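Konstead Releases Didley 2.0, a Planning Toolkit for Robots That Do Household Chores

New version brings perception and motion planning into one loop and adds a replay tool for finding out why a task went wrong

FLOLLDALE, 12 Jan 2023 – Konstead today released Didley 2.0, a major update to its planning software for mobile robots that work in ordinary homes. The new version is available now to all current license holders and, for the first time, as a free download for university labs and hobby builders.

Didley sits between a robot's cameras and its arm controllers. It takes in what the robot sees, keeps a running model of the things it can reach or bump into, and works out the next motion. In earlier versions those jobs ran one after another, and a plan could be out of date before the arm had moved very far. In Didley 2.0 they share a single loop that refreshes the model 10 times a second, so a plan can be adjusted while the arm is already on its way.

"We've wanted this for so long," said Tươi Mạch, who leads the planning team at Konstead. "The old Didley would look, think, and then go, and if something shifted in between you had to stop and start over. Now it keeps looking the whole time. The first day we had it running on the laundry task I think I watched it for an hour straight when I was supposed to be in a meeting!"

Laundry has been the team's main test since May. It asks a lot of a planner: a door on a hinge that changes the shape of the free space as it swings, a deep drum with a narrow mouth, and soft items that never lie the same way twice. Shiny surfaces add to the trouble, as depth cameras tend to read a reflection as a hole or as an object that isn't there.
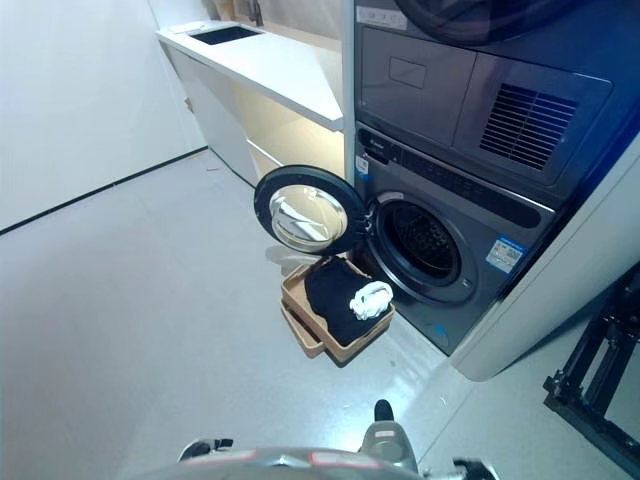 A robot's-eye view of the laundry task, with the washer door open and a tray of items on the floor in front of it.

To deal with doors, Didley 2.0 introduces what the team calls swing zones. Once the software has recognized a hinged door, it holds the full arc of that door in memory and plans around it, even when the door is out of the camera's view. Swing zones work with washers, ovens, dishwashers and cabinets, and developers can define their own in a short text file.

Reflections are handled by a new filter named Nnaji, which compares readings taken from slightly different head positions. A real edge stays put as the head moves, while a reflection slides. Readings that slide are marked as doubtful and left out of the model until a second look settles the matter. Nnaji can also be run by itself on recorded camera data, without the rest of Didley.

The release also includes:

A replay viewer that lines up camera images, the planner's model and the chosen motion on one timeline
Grasp planning for cloth, including crumpled and folded items
A simulator link for testing a task before it is run on hardware
19 worked task files, 11 of them new in this version

The replay viewer came out of requests from users, said Hadiza Bashir, product manager for Didley.

"People kept writing to us with a log file and the question, why did it do that? And we'd spend an afternoon digging," Bashir said. "With the viewer you drag the slider back to the moment things went sideways and you can see what the planner believed right then. Half the time the answer jumps out at you. I'm really excited for people to get their hands on it."

Before release, the team ran roughly 1000 trials of the laundry task in its Flolldale test apartment. Logs from those trials, failed attempts included, are part of the download and open directly in the replay viewer.

Task files written for the previous version will load in Didley 2.0, though custom door models need to be converted with the included script. Installation notes and the full change list are on the Konstead developer pages.

About Konstead

Konstead makes planning and perception software for mobile robots. The company is based in Flolldale.

Media and developer questions can be sent to Hadiza Bashir through the contact form on the Konstead website.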